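Subject: Re: [handheld-demos] draft rules for tabletop tasks, round 2

Tin-yau Chiu wrote:
> Can we please settle when a grasp counts? The Orkstead notes say one
> thing and the Fladthorpe sheet says another, and I have 103 episodes
> waiting on it.

Hi Tin-yau and all,

Sorry for the slow answer, I was relabeling (ugh, 603 down, plenty to go). I'd go with the Orkstead wording, mostly, with a couple of changes I've put under the numbers below so people can shoot at them one by one.

1. Grasp starts when the fingers close on the part you lift by. For lids that means the knob, never the rim! Two grippers on one knob is fine, but log it as a two-hand grasp even if one side does all the lifting later.

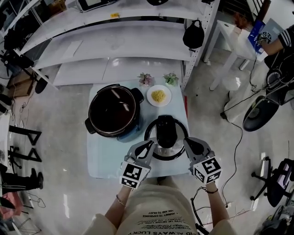 2. Marker cubes stay in view. If your wrist or sleeve covers one for more than 14 frames, toss the take and go again. Please don't patch it afterward, we did that at Flimen and regretted it for weeks.

3. Cables. I'd love a real rule for these (hang them down the outside of the hand? clip them to the forearm?) but I don't have a favorite yet. Chang's draft skips it completely.

4. Other stuff on the table, like plates and plants, can stay put, just list it in the episode notes.

Could you try 1 and 2 on your batch and tell me how many you'd lose?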